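Cell notebook, Vanham bench

January 14, 2026

Back on the handheld gripper cell today. The complaint from the last session was "tracking drift" again, and again I don't buy it. Every fault on this cell gets called drift until somebody puts a wrench on it. The November entries say drift too, and in November the culprit was a bracket screw I could turn with my fingers.

So the plan was to go through the mechanical side first and leave the Vingate software alone until there was a reason to touch it. Somebody had already rerun the calibration twice before I got in. Both reports are in the folder, both pass, and they disagree with each other by more than the tolerance they claim to pass. I'd like to know what the pass light is testing.

Table

Clamp brackets at the near corners: left one tight, right one took about a quarter turn. Not enough to explain anything, but it goes in the log. Pushed on the table from the front with a hip, the way an operator does without noticing, and it stayed put. The top is fine. I still don't like having the floor rails so close to where people stand, and I've written that before.

Marker plates

Pulled both plates off the grippers and cleaned the seats. The small one (left) was seated properly. The large one (right) had a sliver of old tape under it, so it was sitting proud on one side. With the tape in there the plate rocks under thumb pressure. Whoever put it there was presumably shimming out some earlier wobble, which means there was an earlier wobble, which is not written down anywhere.

Scraped it, wiped it, refitted it. No rock now. If the offset moves after this I'll believe the tape mattered. The Hususetti note says the plates can be swapped without recalibrating. I have tried that and would not do it again.

Cables

This is where I'd put my money. The right gripper cable comes out of the top and has to go past the wrist, and every operator routes it differently. If it's short on slack it pulls on the gripper when the hand turns over. It's a small pull, but it's always the same direction, and that will look exactly like drift to anyone reading the plots at a desk.

Gave the right side another hand's width of slack and taped the strain relief. Left side was already loose enough. The pile of cable on the floor behind the table is still a pile. I traced the two gripper lines through it and left the rest. Needs a proper afternoon and labels at both ends.

Jaws

Open and close on both, by hand and then on command. Left is clean. Right has a faint catch near closed, more felt than heard. Put a drop of the Oosthuizen oil on the pivot and worked it. Catch is less. Not gone. Cycled it 200 times while I ate lunch and it was no worse at the end, so I'm leaving it in service and writing it here so the next person doesn't discover it fresh.

Check with hands on

Table laid out with the tray and the peg rack, one gripper in each hand, slow approach from both sides, then hold. Wanted to see the plates stay readable through the approach and the cable stay off the jaw.
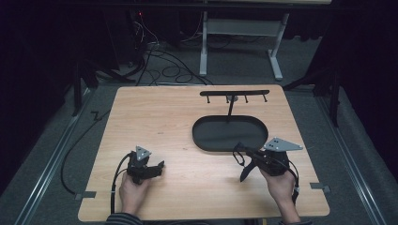 Readings after

Held still, both plates report steady. Moving, the right one is better than this morning by around 2 mm at the far side of the table. That is a real improvement, and it is also one afternoon's data with one pair of hands, mine, and I was being careful. I know how to hold these things so that they behave. The people who use the cell all day have better things to think about.

Did not rerun the calibration. I want a full session on the mechanical changes alone. If we recalibrate now we'll never know which of the three things did it — tape, slack or oil — and we'll be back here in a month calling it drift.

Open

Right jaw catch: feel it before each session, write down same or worse. If worse, pull the pivot pin and look for a burr. I'd bet on a burr.

Right plate: thumb test at start of day. No shims. If it rocks, take it off and find out why.

Calibration pass limit: ask Vingate what number it compares against. I asked once already and got a PDF about something else.

Floor cables: still a mess.

Spare screws for the plates: down to 2. Ordered more, same length, and please don't use the longer ones from the blue drawer, they bottom out before the plate is tight and feel fine when you do it.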